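News > Plugins > Releases

Skernia contact form plugin gets its spring update

It has been a long winter of testing, and we are so pleased to let you know that version 11 of Skernia, the free contact form plugin for small websites, came out in March and is ready to download. Many of you wrote to us about forms that lost everything when a visitor hit the back button (a sore spot for years, we know!), and this release finally saves a half-filled form in the visitor's own browser until it is sent or cleared.

There are 26 translations now, with Solheim, our smallest theme, fully supported as well. Sites that keep more than 400 stored messages should also find the inbox page much quicker to open, and you can show up to 200 of them at once if you like a good long scroll. 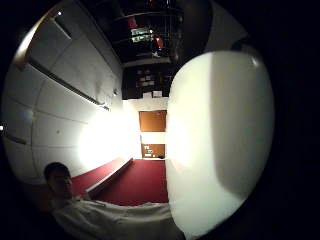

Updating works the same way it always has, from the plugins screen, and your old forms will carry over with their settings. If you use the Dorneren spam filter, please update that first. Thank you, as ever, to everyone who sent in bug reports.

Related items
Dorneren spam filter: new settings page
Moving your forms from Conen to Skernia
Solheim theme, small fixes

Contact | Copyright Skernia | Back to top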